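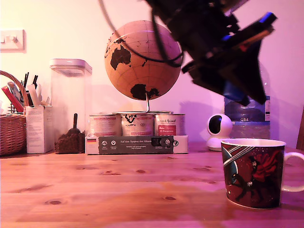 Resources > Prayer groups > Leading a country prayer meeting

Filed under: How-to, World mission

By Keith Horrocks, February

How to prepare a country prayer sheet for a student group

A country prayer sheet gives a group enough information to pray for Christian students in one country for a single meeting. It should fit on one side of A4. These steps assume a meeting of 30 minutes and one leader.

1. Choose the country
Take the next country on your list. If a member has a direct link with a place, move it up. The Grostham group keeps its list in a shared spreadsheet with the date each country was last used.

2. Gather the background
Write no more than 89 words. Cover location, main languages, form of government and the main pressures on students. Check each statement against two sources, one of them less than a year old. Leave out anything you cannot check.

3. Ask for current requests
Write to your contact at least two weeks ahead. Ask for points for thanks as well as needs. Student workers are often travelling, so put the date you need the reply in the subject line. If no reply comes, use the latest published newsletter and say so on the sheet.

4. Remove what could cause harm
In some countries a name or a campus is enough to identify a believer. Use first names only with written permission. Do not name towns, meeting places or dates of baptisms. Shuzhen Lei reads every Grostham sheet for this before it is printed – allow her until Friday.

5. Write the prayer points
Five is enough. Begin each with a verb: thank, pray, ask. Keep to one subject per point. "Pray for the students" is too broad to use; "Pray for first-year students looking for a church near their halls" can be prayed by anyone in the room.

6. Lay out the sheet
Background at the top, thanks next, requests last. Use 12-point type. Leave a margin wide enough for notes.

7. After the meeting
Collect spare copies and shred any that carry first names. Send the contact a short message to say the group has prayed. File the sheet under the country name, with newer requests added on top – old points are useful when the country comes round again.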